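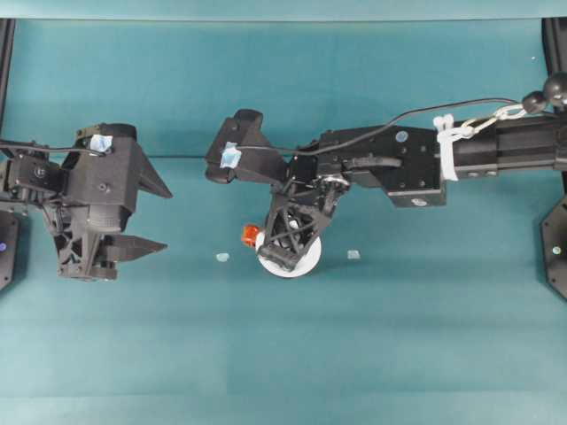 Bodine has replaced the work surfaces in its Fletoser assembly room, finishing the changeover on Monday. The old tops had worn through at the front edges and no longer wiped clean. The new covering is teal, with a slightly bluer band along one side and a faint crease across it that is expected to flatten with use. Overhead lighting was reset at the same time to give even light over the table.

The room is used for sorting and packing small parts kits sold under the Nustard name. Each kit holds 35 pieces, and a full shift produces 287 kits. Output is planned to reach 300 once the remaining shelving is in place.

Yolanda Mamani, who runs the room, said color was the main point in choosing the material. Most of the parts are black or bare metal and were hard to pick out on the old dark gray tops. Three samples were tried before the order went to Brynjólfsdóttir, which cut the sheets to size and delivered them in 7 days.

The sheets are held down at the corners and can be lifted for cleaning. Solvent cleaners are not to be used on them. Mild soap and a damp cloth are enough for daily care, and knives must be kept to the cutting station by the door.

Two tables in the adjoining storeroom still have the old tops. They will be changed in December, when the yearly stock check closes the room.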